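Hestton Clothing Exchange
Progress report to the Farahani Fund, 9 Sep 2023

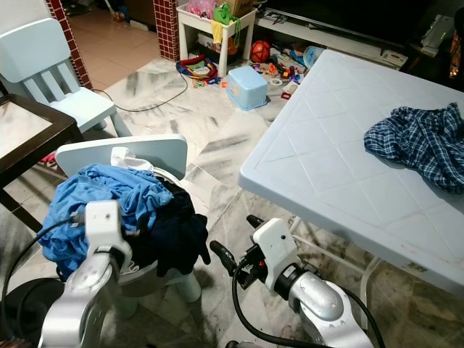 Clothing piled on a child's chair.

We're having a wonderful year! The exchange has now passed on 1175 items of children's clothing, and 53 families are signed up, many of them from the Borholm side of town — a part we had barely reached when your grant came through in February.

Winter coats go fastest. We put out 11 at the last swap and they were gone before the tea was made, so we're asking families to bring outgrown ones in early this fall. School pants are nearly as popular. Baby clothes we have in plenty, and we've stopped taking anything under six months until the shelves clear.

The mending table is the part we're most excited about. It has run 13 times so far, and parents who came to drop off a bag now stay to learn how to fix a zipper or let down a hem.

Spending is on budget except for bus fares, which ran a little over. We'd like to move part of the unspent printing money across to cover them, if you agree. Next up is a second swap day each month at Borholm, and we're waiting to hear about the hall.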